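2 min read

August, bench notes, gripper budget

Went through the end-effector line again this morning. The Ravn fingers are quoted at $142 a pair and we have been going through them faster than planned on the Birnov arm. The order sheet allows for 8 pairs to the end of the funding period. I would sooner move to 15 and drop the second tool changer, which we have used once.

The Triltum parallel unit is still on the list at $3000. Stroke is adequate for everything in the current fruit set. Lead time from the Gokcombe warehouse is not confirmed, so it should not be counted on for the next block of runs. 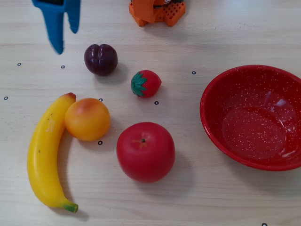

Blue two-finger gripper over the fruit set, red speckled bowl at right.

Size range is what drives the spec. The apple is the largest item and the strawberry the smallest, and I don't want to buy separate fingers for each end. Banana needs its own grasp angle regardless of hardware. Peach against the banana is the case to quote clearance on: finger thickness matters more there than opening width.

To do:
- ask Ravn for a price break at 15 pairs
- get finger thickness at the tip from Triltum, in millimetres, not off the brochure drawing
- check whether the Birnov flange takes the Triltum bolt pattern without an adapter plate
- hold the bowl and fruit replacements under consumables, separate from tooling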